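Tosano bench cell: setup and maintenance notes

Maintained by Songül Bayram. Last revised 22 Aug 2019. Replaces the notes from April.

Scope

These notes cover the gripper, the wrist camera and the work board of the Tosano cell. The arm controller has its own manual, kept in the drawer with the spare fuses. The Londero cell uses the same fingers but a different mount, and its offsets must not be copied across.

Before power-up

Check that the wrist cable has slack at every joint. It should not touch the finger carriage when the gripper is fully open. Wipe the board with a dry cloth. Do not use solvent on it.

Fitting the fingers

The fingers are a left and right pair. Seat both against the carriage before putting in any screws. Tighten to 7 on the small driver, alternating sides. Close the gripper slowly by hand command and look at the notches near the tips: they should come level. If one stands proud, loosen that side and seat it again. Do not file the tips.

Changes to finger parts are logged in fingers.txt, one line per change, with initials.

Wrist camera

The mount has one locking screw and no index mark. Set the angle so that both tips show in the lower part of the picture and the board can be seen through the gap between them. Lock it, open and close the gripper twice, and look again. A mount that has slipped usually shows up as one finger filling more of the view than before.

Exposure is fixed at 11 ms. The windows make automatic exposure hunt when the arm swings round, so leave it off. Fast moves will smear the background at this setting. For checking the mount, only the fingers and the near part of the board need to be sharp.
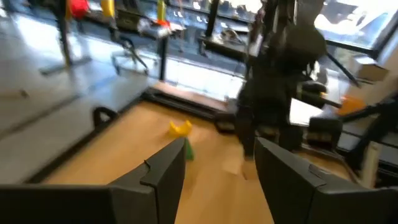

Zero the gripper after any work on the mount or the fingers. Run zero_grip with nothing between the fingers, wait for the count to settle, then save. The accepted range is 440 plus or minus 16. Outside that range, check the finger seating first and the carriage belt second.

Known faults

Gripper stops short of closed: dirt in the carriage slot. Brush out and zero again.

Picture freezes during a move: wrist plug not fully home.

Zero drifts over a shift: still open. Remedios Fajardo has the old Ertürk carriage on test for comparison.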